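Camside Adult Learning
Household Skills, Unit 4: Washing Up and Putting Away
Handout for Session 2 — Plates and the Dish Rack

Read this before the practical. Bring an apron and a dry towel. The session is in room 258, and the sinks will be filled when you arrive.

1. Before anything goes in the rack

Scrape first, then stack by size next to the sink. Wash glasses, then flatware, then plates, then pans. Change the water when it turns cloudy or the suds are gone. Rinse both sides of every plate, including the foot ring underneath. Soap left in the ring dries to a gray line and shows up on the next plate in the stack.

2. Loading the rack

Plates stand on edge, one to a slot. The front of each plate faces the same way where the shapes allow it. Leave an open slot between plates if you have the space. Two plates that touch will hold water between them, and that patch is still wet when the rest of the load is dry.

Start with the largest plates at one end and work down in size. A tall plate in the middle tends to lean on its neighbors. Deep plates and shallow bowls need two slots each.

Short tines hold a plate at the bottom only. With this type of rack, check that the plate is seated between the wires of the floor before you let go. The Pramton rack at station 3 has taller tines and is easier for beginners. The Finska stoneware is heavy, so load it near the center of the rack.

3. Plates waiting their turn

Lay them flat on a clear surface beside the rack, right side up, with no stacking once they have been rinsed. Keep them off the rack's feet and lower wires. A rim caught under the wire can chip when the rack is moved.
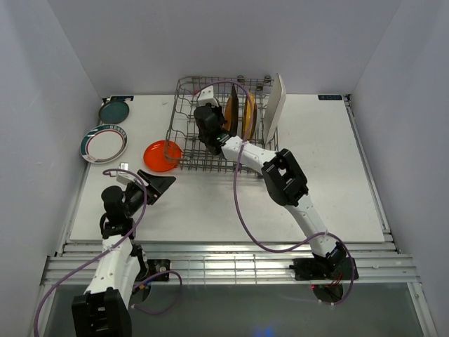
Fig. 2. Plates on edge in a gray wire rack, with three more lying flat to the left. Note the red-orange plate, partly under the edge of the rack.

4. Unloading

Take plates out from the front, lifting straight up until the rim clears the tines. Check the lower edge for drips. Wipe if needed and stack by size, largest on the bottom. Patterned plates go on top of plain ones of the same size.

For next time

Read the Doherty booklet, pages 23 to 31, on drying and storage. The February edition has different page numbers, so use the new one.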